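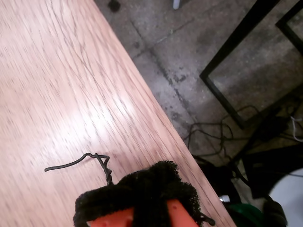 Fandcombe desk replied that the twist should stay as it is until the wire type is confirmed, and asked whether the far end is still under a terminal.

Ticket 2000-84, Ukero bench supply
Opened: Tuesday, July 28, 2026
Status: waiting on parts

Wire is thin, black, with a slightly glossy coating. Free tail ends blunt. A small angular loop sits between the tail and the twisted section, and the two strands below it are wound tight.

Far end: not under a terminal. Supply isolated at the wall.

Step 1. Untwist by hand, no pliers. Not started.
Step 2. Straighten the loop and check the coating at the fold. If it has cracked, cut back past the crack — do not tape.
Step 3. Continuity test, 2 readings, both logged here.

Renex part 544 on order as replacement. Mathew depot shows no stock before September. Ticket stays open until the readings are in.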